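Tremport Asks Guests to Bring Their Own Toothbrush

From Monday, the free one at the front desk is history

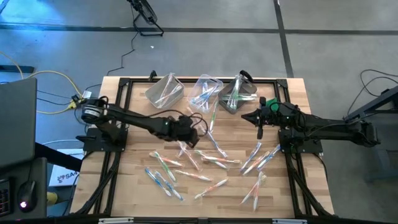
Usa Siriwan

19 June 2020

The hotels of Tremport have survived floods, a casino that never opened and the year everyone put a fish tank in the lobby. On Monday they face a new trial, when the free toothbrush disappears from the front desk.

Under a town rule passed in February and then put off while everyone had other things to worry about, any hotel, inn or guesthouse with more than 10 rooms must stop handing out single-use toothbrushes unless a guest asks for one. A guest who asks must be charged at least 40 cents. The money goes to the harbor cleanup fund, whose current balance would not buy a used rowboat.

The town says its 3 largest hotels alone gave away 318 toothbrushes on a single busy night last summer. It does not say how many were used, or how many went home in suitcases to live in a bathroom drawer with the little sewing kits.

The Giria, the oldest hotel on the waterfront, has been getting ready in its own way. A printed card on each pillow now explains the new rule in four languages, and a second card explains that the hotel is trying to use less paper. The manager said the cards were ordered before anyone saw them side by side.

Up the hill, the Rojanasak guesthouse has only nine rooms and is free to hand out toothbrushes until the end of time. The owner says she has no plans to advertise this, although the chalkboard by her gate was reading "We Still Have Them" on Thursday afternoon.

Kastora, which supplies most of the hotels in town with soap, combs and shower caps, is less cheerful. The company asked the town for another six months to clear its stock and was given two weeks. Combs and shower caps are not covered by the rule, a point its sales office made several times on the phone.

With so few visitors this season, the first fines may be a while coming. A hotel caught giving out brushes gets a written warning, then a second written warning, then a visit. The town clerk's office could not say what happens during the visit.

Toothpaste stays free.

Comments

harborgull
So I pay $140 for a room and 40 cents is where they draw the line. OK.

Dee in 4B
I have a drawer full of these from work trips. Happy to sell them back to Kastora.

oldferryman
Good rule. Walk the beach after a storm and see what color it is.

harborgull
I have walked it. Mostly bottle caps.

Contact the newsroom | © 2020 | Back to top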